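## 4. Setting up the glass-top table and mesh chairs for outdoor work

This section covers the Cusholm round table when you plan to use it as a desk. It assumes the table is already bolted together (section 2) and the chairs are out of their wrapping (section 3). If the legs still wobble, go back. Nothing below will fix a wobble.

The sales sheet calls the Cusholm "a complete outdoor office." It's a patio table. It will hold two laptops, a couple of drinks and some paper, and it will do that well enough if you set it up with some care. I have tried to mark the places where the advice that came with the table and the advice in this guide part ways.

### 4.1 Before you start

You will need:

- the table, with its glass top seated in the rim
- two or more mesh chairs
- a soft cloth and plain water
- one coaster for each cold drink
- a short level, or a phone that can act as one

The Prakel cleaning kit sold alongside the table is not on this list. Haziq Purba tried it on one half of a top and dish soap on the other, left both out through September, and could not tell me which half was which.

### 4.2 Placing the table

1. Pick a spot that will be in shade during the hours you mean to work. Check it at the time of day you will be sitting there. A corner that is dark at 10 in the morning can be in full sun by lunch.
2. Set the table down on hard ground. Grass and loose gravel are allowed by the leaflet. I would not put a laptop on a table standing on either one.
3. Lay the level across the middle of the glass, then turn it a quarter turn and read it again.
4. If the table leans, shim under the foot. Do not push anything between the glass and the rim.
5. Press down gently with a flat hand near the edge, and walk all the way around doing this. The glass should not click or lift.

> **Caution:** If the glass clicks, take everything off the table before you look for the cause. Have a second person help you lift the top.

**Note:** The leaflet says the speckled surface "eliminates glare." It cuts glare down. A low sun will still bounce off it and into your eyes, and turning your chair does more good than anything printed on the box.

### 4.3 Setting the chairs

1. Put the first chair where you will sit, with its back to the brightest part of the sky if you can stand the light on your screen. If you can't, turn it sideways to the sun and try again.
2. Sit down and pull in. Your knees should clear the rim.
3. Place the second chair across from you or a quarter turn around. Side by side looks friendly, but on a round table it puts both people's elbows in the same place.
4. Leave enough room behind each chair to push back without hitting a wall or a planter.

The mesh seats dry faster than cushions do. "Instant dry," which is the phrase on the Mustholm tag, is a stretch. Run your hand over the seat before you sit, and check the underside of the weave too.

Ratih Halim wrote to ask whether the chairs are high enough for a full day of typing. For me, no. I get through a morning. People with longer legs have reported better luck, and one reader uses a folded towel on the seat and says it's fine. I'd try an hour before planning a day on it.

### 4.4 Laying out the top

A round table wastes less space than people say, but it does not take kindly to things with square corners. Work from the middle outward.

1. Wipe the glass and let it dry.
2. Set each laptop down closed, one to the left and one to the right. Angle them to suit the chairs. They do not have to line up with each other.
3. Check that all the feet of each laptop are on glass. A corner hanging past the rim will get caught by a sleeve sooner or later.
4. Put a coaster in the center and stand your bottled drink on it.
5. Put open cups wherever you can reach them without passing your arm over a keyboard.
6. Lay notebooks, cards and loose booklets flat in the space that is left. Paper near the far edge goes first when the wind picks up, so keep anything you care about closer in.

> **Caution:** Keep the cap screwed on any bottle that shares the table with a computer. The glass has no lip worth speaking of, and a spill spreads under a laptop before you can get out of your chair.

**Note on coasters:** Cusholm says the glass does not need them. That may be true of the glass. The point of the coaster is the puddle a cold bottle leaves, which travels, and which ends up under your paperwork. Any flat coaster works. The Chong weighted ones cost more and I have not seen them do anything extra.

**Note on stickers:** Several readers asked if stickers on a laptop lid will mark the glass. They won't, as long as the lid is facing up. Stickers on the bottom of a machine are a different matter in hot weather, and I'd peel those off first.

### 4.5 Power

The table has no cable hole. Some listings describe an umbrella opening that "doubles as a cable port." If your version has an umbrella opening, use it for an umbrella.

1. Start with full batteries and leave the chargers indoors if you can.
2. If you must run a cord, use one rated for outdoor use and bring it in from the side where no one walks.
3. Let the cord drop straight from the laptop to the ground. A cord stretched at knee height will take the laptop with it.
4. Unplug and go inside when it rains. Do not wait to see whether it's going to stop.

### 4.6 How much it will hold

The carton is printed with a load figure of 1,000, and no unit. Syahrul Yusof asked the seller what it was 1,000 of and got back a picture of the carton. Treat the number as decoration.

What I am comfortable with is ordinary desk stuff: laptops, drinks, books, a plate of food. I would not stand a large monitor on it, and I would not sit on it, lean on it to get up, or let a child climb on it.

> **Caution:** Do not set hot pans or a grill tray on the glass. The leaflet is silent on whether the top is tempered. Assume it isn't until someone shows you the marking.

### 4.7 Packing up

1. Take off the computers first.
2. Then the paper.
3. Then drinks, with the coaster last, since whatever has collected under it will need wiping.
4. Wipe the glass from the middle to the rim and run the cloth once around the edge, where grit gathers.
5. Tuck the chairs in. If wind is expected, stack them against a wall.

The leaflet suggests 12 minutes for this. It takes two.

### 4.8 Common complaints

| Problem | What to try |
|---|---|
| Table rocks when you type | Repeat 4.2, steps 3 and 4. Check the bolts after that. |
| Screen too dim to read | Move the table. Turning up the brightness drains the battery and only helps a little. |
| Glass looks dirty after cleaning | Look again from above. The speckled texture can pass for dust. |
| Rings on the glass | Warm water and a cloth. If a ring stays, try a drop of dish soap. |
| Chair back leaves a pattern on your shirt | No cure known. |
| Pen rolls off | Keep it inside a closed notebook. |

Haiyan Feng sent in a fix for the rocking that uses a slice of wine cork under one foot. I had my doubts, but mine has been in place since spring and has not crumbled yet. Check it whenever you move the table.

For winter storage, see section 5. 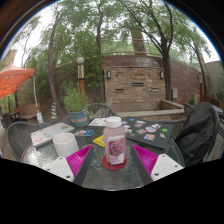
*Fig. 4. Table laid out as in 4.4: closed laptops left and right, capped bottle on its coaster in the center.*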